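Clamham Household Forum > Laundry and Fabric Care

Set-in creases in cotton after storage -- how to remove without scorching

Posted by Nhi Mai

I have a set of plain-weave cotton tablecloths that were folded wet-side-in after a February wash and left in a storage bin. They now have hard creases along every fold and a lot of random creasing between the folds. The care tag says 100 percent cotton, machine wash warm, tumble dry low, medium iron. There is no mention of any finish.

What I have tried:

Ironing dry on the cotton setting. The random creases mostly came out, the fold lines did not.
Ironing with the steam button held down. Slightly better. One pass on the highest setting left a faint yellow mark the shape of the iron tip.
Tumbling for 20 minutes with a damp towel. No visible change to the fold lines.

My iron is an older Bovovberg with a dial and no temperature readout. The water in Stusimville is hard, in case that matters. I would like to know whether the fold lines can be removed at all or whether the fibers are permanently damaged, and what to do about the yellow mark.

Jonatan Bakke

The fibers are probably fine. Cotton is cellulose, and the long chains in it are held to each other by hydrogen bonds. Water gets in between the chains and breaks a share of those bonds. When the water leaves, the bonds form again in whatever position the cloth happens to be in. Your tablecloths dried slowly while folded under their own weight, so the folds were set in much the same way an iron sets a pleat.

It follows that heat alone does very little. Dry cotton has to be taken close to its scorching point before the chains move much. Wet cotton moves at a far lower temperature. You need the water inside the fiber, and the steam button on a household iron does not put enough there in one pass, particularly on a heavy cloth.

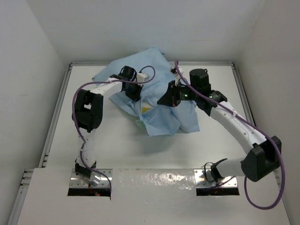
Crumpled light blue cloth on a white tabletop.

Soft random creasing and a pressed fold are different problems. Random creases have a large bend radius and relax with a little moisture and some tension. A fold line has a very small radius, and the yarns on the outside of the bend have been stretched. They need to be fully wetted before they will go back.

Procedure:

Soak the cloth in lukewarm water for an hour, completely submerged. Push out the trapped air.
Spin on the lowest speed your machine has. A fast spin presses new creases in.
Shake it out and hang it over a rail with the fold lines running straight up and down. Pull each edge by hand to square it.
Take it down while it still feels cool and slightly damp. Do not let it dry completely.
Iron from the back on the cotton setting, moving with the lengthwise grain. Keep the iron moving and continue until no more steam comes off the cloth.
Leave it flat until it is cold. If you fold it warm there is still moisture in it and you will set a new line.

If it dries out before you get to it, spray with plain water, roll it up, and leave it in a plastic bag for an hour. The moisture will even out through the roll. Spraying and ironing right away leaves wet and dry patches next to each other.

On the yellow mark: light scorching is surface oxidation. Soak in an oxygen bleach solution at the strength given on the package, in warm water, for a few hours, then rinse. I have had good results on white and less complete results on colors. Test a hem first. If the mark is brown or the cloth feels stiff there, the cellulose has broken down and it will stay.

Hard water is worth dealing with. Mineral residue makes the cloth feel boardy and it can spot when ironed. Add 100 ml of white vinegar to the final rinse and see if there is a difference. Do not combine it with any bleach.

dialtone_marquez

just use starch. my mother did all of hers with spray starch and they were flat as paper

Jonatan Bakke

Starch will hold a flat cloth flat. Applied over an existing fold line it tends to hold that too, and it scorches at a lower temperature than the cotton does. Apply it after the line is gone. I would also leave it off anything going back into storage -- it attracts silverfish and it can crack along the folds.

For storage, roll on a cardboard tube if you have the space. If you have to fold, use 3 loose folds with a towel inside each one, and refold on different lines a few times a year.

Nhi Mai

Soaked two of them and followed the steps. Fold lines are gone on the thinner one. On the heavier one there is still a faint line visible from the side, so I will repeat the soak. The yellow mark is lighter after one round of oxygen bleach. Have not tried the vinegar yet.

Jonatan Bakke

Give the heavy one an overnight soak and check the middle of the fold before you spin it. If the crease still feels like a ridge between your fingers while wet, put it back in.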